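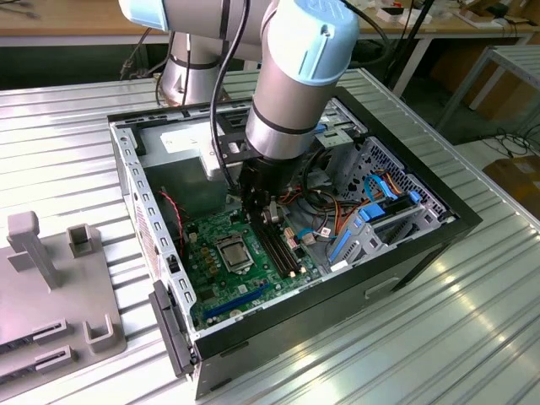

FOSSILS & COLLECTIONS: FREQUENTLY ASKED QUESTIONS

The Grallham Museum fossil collection holds 857 catalogued specimens, most of them marine reptiles, fish and invertebrates from local quarries. These are the questions our front desk and email inbox get most often. Last updated July 2025.

I found something that might be a fossil. Can you identify it?

Usually, yes. Start by emailing photos to the collections desk. Take one picture of each side in daylight, with a coin or ruler next to the object, and tell us where you found it. A street name or the name of a beach is enough for a first look. Please don't mail the object itself. We have no way to insure it, and we have had parcels arrive as gravel.

How long does an identification take?

Allow six weeks. It takes longer in January, when the desk is closed for the annual shelf check. If we need to see the piece in person we will offer you an appointment.

How can I tell a fossil from an ordinary rock?

Look for a repeated pattern or symmetry, such as ribs, rings, or a honeycomb texture. Bone often shows small pores on a broken surface. Shape alone is a poor guide. Most of the "eggs" we are sent are concretions, which are lumps of mineral that built up in layers inside the sediment. Most of the "claws" are worn flint.

Someone told me to lick it. Should I?

Please don't. It's true that porous bone can stick slightly to the tongue, but so can some clays, and you don't know what else is on the ground where you picked it up.

Should I clean my find before I bring it in?

No. Brush off loose dirt with a dry, soft brush and stop there. Vinegar dissolves many shells and can ruin bone. Varnish and superglue are hard to remove later. If the piece is already in bits, wrap each bit separately in tissue and keep them all in one box, including the crumbs.

What is the Stolloris skeleton?

Stolloris is the nickname of our largest specimen, a long-necked plesiosaur from the old Sanna clay pit. It is named after the lane that runs past the pit and is not a scientific name. The animal has been assigned to a family but not yet to a species. The skull is missing, along with most of the left front paddle, and the skull is what would settle the matter.

Is Stolloris a dinosaur?

No. Plesiosaurs were marine reptiles that lived at the same time as dinosaurs but belong to a separate group. Pterosaurs, the flying reptiles, are not dinosaurs either. Birds are, in the sense that they descend from small meat-eating dinosaurs.

Are the bones on display real?

Most are. In the main hall, the neck and body of Stolloris are original bone. The skull is a resin model based on related animals, and it is painted a shade lighter so that visitors can see which part is reconstructed. The paddle on the left side is a mirror copy of the right one. Each case label states whether a specimen is original, cast or restored.

How do you know how old a fossil is?

We date the rock, not the bone. Volcanic ash layers above or below a fossil can be dated from the decay of radioactive elements in their crystals. The Sanna clay has no ash, so we rely on ammonites. Different kinds lived for short, well-known spans of time, and finding one in the same bed narrows the age a good deal. Radiocarbon dating doesn't work on anything this old.

How big was it?

Stolloris measures around 11 meters from the tip of the model skull to the end of the tail. The real figure depends on the missing head and on how much cartilage sat between the neck bones, so expect it to be revised.

What did it eat?

Probably fish and squid-like animals. We found hooklets from squid arms in the sediment under the ribs, along with a handful of smooth stones. Plesiosaurs swallowed stones fairly often. Whether the stones helped with digestion or with balance in the water is still argued over.

Can I collect at the Sanna pit?

Only on an organized visit. The faces are steep and the floor floods. We run visits on behalf of the landowner from spring to fall, and you can keep ordinary shells and ammonites. Anything with bone in it has to be shown to the leader before you leave. Children must be at least 6 and need an adult with them. Hard hats are provided. Boots are not.

What is the Trimero catalog?

Trimero is the online database for our collection. You can search by rock unit, by group or by specimen number. It currently leaves out exact find locations for vertebrate material, which we release to researchers on request. Some older records have no picture and a few have only a handwritten label as their source, so please tell us if you spot a mistake.

Can researchers borrow specimens?

Yes, for periods of up to 2 years, with a letter from the borrowing institution. Type specimens and any part of Stolloris have to be studied at the museum. Sampling that removes material, such as thin sections or isotope work, needs a separate form. Write to Eimear Mac Suibhne, collections manager, and include the specimen numbers.

Can I donate a fossil?

We'd like to hear about it. We look for a known location and proof that the owner has the right to give it away. A common fossil with a good location record is more use to us than a handsome one with none. We can't give valuations, and we don't buy from dealers.

Can I take photographs in the gallery?

Yes, for personal use, without a tripod. For publication or broadcast, contact the collections desk first and say which specimens you need.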